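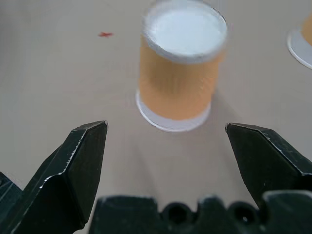
Kurian Wrist Kit, for recording demonstrations on a parallel gripper. Small camera, bracket, cable, 2 spare screws, recording software. Clips on at the wrist and looks out past the fingers, so every episode gets the same view your policy will get at run time. Both fingertips stay in view while the gripper is open, with the orange cup sitting beyond the gap. White rims do blow out a bit under bright lights – turn exposure down in the settings before a long session, not halfway thru.

What it records: wrist video, joint positions, gripper opening, operator notes. One folder per episode. Bad takes get flagged with the foot pedal and stay out of the export unless you ask for them.

Our own starter set comes with it. 1,141 episodes of cup pick and place, recorded at the Zelbridge bench by Hema Iyer and crew, 13 operators total. Start positions moved between takes. Good for checking your training setup before you collect anything.

Fits: Vonitdale grippers, both sizes. Culport arms need the adapter plate (sold seperately).

Not included: gripper, arm, computer, cups.

Setup takes about 2 hours first time, mostly calibration. Redo calibration if the bracket gets bumped.

Page updated 4 April 2022. Shipping again from April, older bracket orders go out first. Questions on fit – send us the gripper model number and a photo of the wrist flange.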